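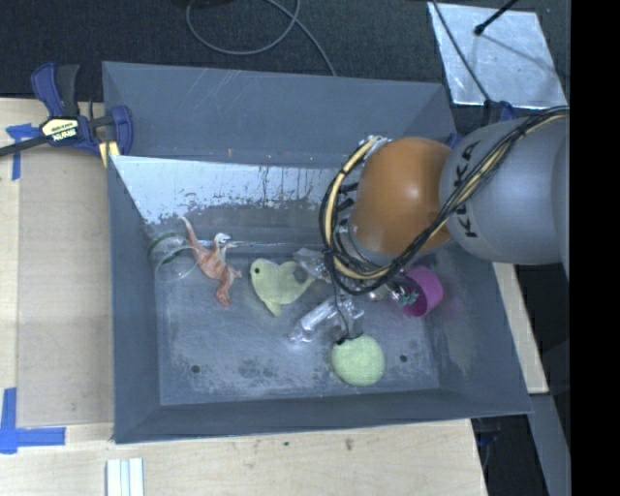 Bin Picking Nears Shop-Floor Speed, but Tidying a Room Is Still Out of Reach

March 30, 2024

Clearing a container of mixed objects is one of the oldest problems in industrial automation, and a trial reported this month by the engineering firm Rácz suggests it is close to being solved for a narrow set of goods. The same trial gives less comfort to anyone waiting for a machine that can pick up after a family.

The firm ran a six-axis arm over mixed bins at its site in Tristerham through February. The task was to empty each bin one object at a time and place every object in a second container, with no advance model of what the bin held. The software, sold under the name Mivo, chose each grasp from a depth image and a color image taken before the arm moved.

Across the trial the arm lifted and delivered the chosen object on the first attempt in 77 percent of cases. A second attempt was allowed when the first one failed. After two failures in a row the system stopped and called an operator.

The average hides a wide spread. Matte, rounded objects of moderate stiffness gave little trouble. Tennis-type balls and solid plastic toys were picked reliably in almost any position, including when they touched one another. Clear plastic was the main source of error. Depth sensors of the structured-light type project a pattern and measure how it deforms, and a transparent wall returns either no pattern or the pattern of whatever lies behind it. An empty drinks bottle may then register as a hole in the data, or as part of the floor of the bin.

A bin with a clear cup on its side against the wall, a toy dinosaur next to it, a fuzzy green ball and a crumpled piece of clear plastic is a fair sample of the difficulty. The toys and the ball present surfaces the sensor can measure. The cup and the crumpled plastic do not, or do so only in part, and the wall limits the angles from which the cup can be approached.

Walls account for much of the remaining error. A bin whose sides slope inward to a smaller floor tends to collect objects at the foot of the slope, where a gripper coming straight down meets the wall before it meets the object. Mivo handles this by tilting the tool, at a cost in cycle time, or by pushing the object toward the center and taking a new image. The push was used sparingly. It works well on a ball and poorly on an open cup, which is apt to roll back.

Cabling is a lesser matter but takes up a good part of the report. Hoses and signal lines that loop around the wrist can enter the camera's view and be read as objects. They also restrict how far the last joint may turn before the arm has to unwind. The firm masks the cables in software using the known position of each joint. Slack sections move on their own and are masked with a wide margin, so that a strip of the bin is hidden from the planner on some cycles.

For a warehouse or a parts counter these limits are manageable. The stock is known, transparent items can be routed to a person, and the bin can be bolted or clamped in place so that its position never has to be measured twice. Rácz says the system is aimed at such sites and quotes a working target of 70 percent unattended operation per shift, meaning the share of running time in which no operator is called.

A household offers none of those conditions. The toys, cups and bottles may be much the same, but they are spread over a floor and under furniture, and few of them are where they were the day before. A fixed arm cannot follow them. Mobile machines can, but they carry smaller arms and lighter sensors, and the base adds its own position error to every grasp.

There is also the matter of what to do with an object once it is held. In the trial, everything went to the same place. At home a cup goes to the kitchen, a bottle to recycling and a toy to a shelf, and the cup may need to be kept upright because there is still something in it. Sorting by category is within the reach of current vision software. Judging whether a bottle is finished with is a different kind of problem, and the report does not attempt it.

Nerex, a smaller company that makes compliant fingers for grippers, supplied tooling for part of the trial. Its fingers bend on contact and tolerate a position error of several millimeters, which helped with soft and thin-walled goods. They were less successful with heavy items, which tended to slip as the arm accelerated. A stiffer version is planned.

The report makes no comparison with human pickers. It does give one indication of how far there is to go: operator calls were clustered near the end of each bin, when the easy objects had been taken and the clear, flat and cornered ones were left. The last two objects took longer on average than any earlier pair -- in several runs, longer than all the earlier picks together.

Rácz plans a further round of tests with a polarized-light camera, intended to recover the outline of clear plastic. Results will be published with the same measures, so that the two sets of figures can be read side by side. No domestic product is planned.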